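Domismont Engage 4: stakeholder register software for small consultation teams

Reviewed by Wafula Mfinanga
November

Engage 4 is a hosted stakeholder register from Domismont. It records contacts, submissions, commitments and meeting notes for infrastructure consultation programs, and it produces the tables that go in the back of an engagement report. I ran it for one full consultation period on the Porkton bypass corridor study, with two licensed users and a register of 2,790 entries migrated from spreadsheets.

Setup and import

Import is by CSV only. Column mapping is done on one screen and can be saved as a template. Street addresses are checked on the way in; 439 of our rows were rejected, nearly all of them rural properties with lot numbers in place of street numbers. The rejected rows are returned in a separate file with an error code in the last column. The codes are listed in the manual but not in the software. Once the lot numbers were moved to the secondary address field, the remaining rows loaded without further errors.

Duplicate detection compares surname, postcode and email. It does not compare phone numbers. Couples who share an email address are flagged every time, and the flag has to be dismissed on each record separately. A bulk dismiss would save an afternoon.

Logging submissions

A submission can be linked to one contact, one organisation and any number of issue codes. The code tree goes three levels deep. Noise, for example, can be split into construction and operation, and operation again into day and night. That was adequate for our purposes. Codes can be renamed at any time, but a code cannot be moved to another branch once a submission is attached to it, so the tree needs to be settled before data entry begins.

Emails sent to the project address are captured automatically, including attachments up to the account limit. Threading is by subject line. Two residents who both wrote "Bypass" in the subject line were merged into the one conversation, and splitting them meant deleting and re-entering the second. Phone calls and drop-in session comments are typed into a short form that works acceptably on a tablet. There is no offline mode. At the Porkton hall, where reception is poor, we went back to paper forms and keyed them in on the Thursday.

Commitments

The commitments module is the best part of the package. Each promise made to a stakeholder has an owner, a due date and a closing note, and it can't be closed while the note is blank. Overdue items go to the owner and the project lead in a daily email at 7 am. The send time can't be altered.

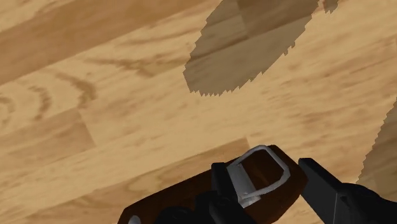
Reporting

Standard reports cover submissions by issue, by locality and by channel. Charts export as PNG and tables as DOCX or CSV. The DOCX tables use direct formatting and ignore the styles in the receiving document, so expect to reformat them. De-identified exports strip names and emails but leave the free text alone, and people do sign their comments. Check that column by hand before anything is published.

Comparison

I have previously used Huvunent and Issa for the same work. Huvunent has better mapping and will draw a catchment around an alignment, a function Engage 4 lacks. Issa is simpler and quicker to learn, but it has no commitments tracking. For a study with a large number of individually affected landholders I would put Engage 4 ahead of both. For a single round of feedback on a concept design, a spreadsheet is still sufficient.

Support

I lodged four tickets. Three were answered the same business day. The fourth, about email threading, was logged as a feature request and remains open.

Rating: 4 out of 5

Contact | Privacy | Copyright Wafula Mfinanga, all rights reserved | Back to top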